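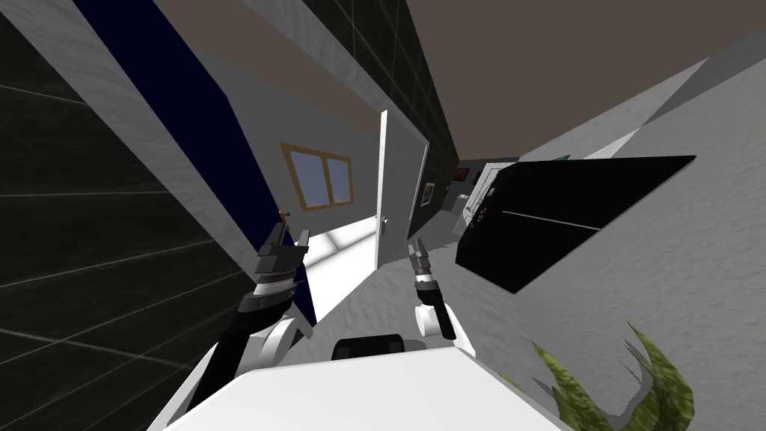

Landlord wants to charge me for hallway paint after 3 years. Normal?

Posted in Renting & Moving

Stonwood tenant, 14th June

Moving out of a one bedroom in the Stonwood building at the end of my lease. Did the pre-move-out walk with the management company (Cikden) and they say the hallway needs a full repaint and it's coming out of my deposit. Quote is 400 dollars. The marks are scuffs from a bike plus a few nail holes, nothing bigger then a dime. I've been here 3 years and it was NOT freshly painted when I got here, there were already drips over the outlet covers.

Do I have to pay this? Should I just paint it myself before I hand the keys over? I have half a can of something in the closet but no idea if its the same color. Lease says "return in the same condition, ordinary wear excepted" and thats all it says.

Also they never gave me the move-in checklist back. I filled one out, handed it in at the office in January the year I moved in, never saw it again. Thanks, need to answer them soon.

3 replies

murnutetti_renter

Don't paint it yourself. Seriously. I did that at my last place, Murnutetti, wrong sheen, and they charged me for the repaint AND for "correcting unauthorized work." Flat next to eggshell looks terrible when the light hits it sideways. You won't match it.
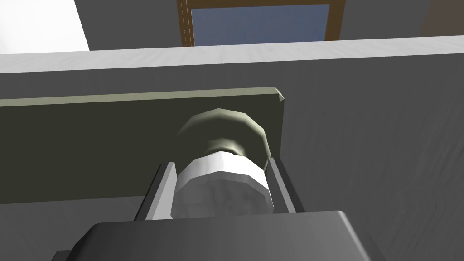
Anyway, what you want is the wear and tear argument. Paint gets old. A lot of places figure a few years for interior paint, and after that there's not much value left to charge you for. Some states spell this out, some leave it to the judge, so look up yours. Search your state name plus "security deposit" and read the actual page from the state, not a blog.

Nail holes from pictures, usually wear. Bike scuffs, could go either way tbh. If a damp sponge takes them off then clean them off and it stops being a conversation. Melamine sponge works, go light or you'll leave a shiny spot.

khoury_court_2B

Went through nearly the same thing at Khoury Court. What I did, in order:

Asked for the itemized quote in writing. Not on the phone. They'd told me one number out loud and the paper one came in at 201, so ask.

Asked when the hall was last painted, and asked for the invoice. They didn't have one. That helped me a lot.

Emailed asking for a copy of my move-in checklist. Even if they lost it, now there's an email saying you turned one in. Keep it short and polite, no paragraphs about how mad you are.

Went around and took dated pictures of every wall, doors open and doors closed, windows, light switches, inside the closets. Take more than you think. Do it after your stuff is out.
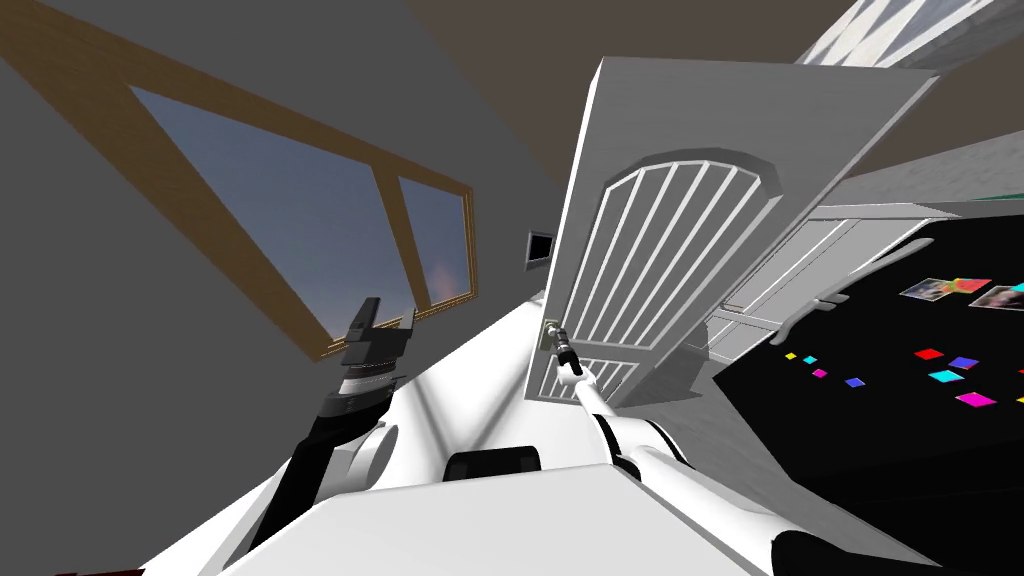 Left a forwarding address, in writing. Easy to forget, and in a lot of states the deadline for sending the deposit back doesn't even start til they have it.

Waited for the deadline, then sent a letter asking for the rest. Certified mail. Mine came back minus 38 dollars for a missing screen, which fine, I did lose the screen.

If they still hold onto it, small claims. Filing fee is different everywhere. You don't need a lawyer for it.

One thing I'd disagree with above, filling the nail holes is ok if your lease says to do it. Check first. Mine did.

paintcan_paul_no_more

just pay it and move on, 400 is not worth the headache. or ask if they'll split it. my cousin asked and they said yes right away

Stonwood tenant

Ok thank you, emailed Cikden for the itemized quote and the checklist. Sponge is taking most of the bike marks off already. Not touching the paint can. Does the forwarding address have to be a real letter or is the form on their website good enough?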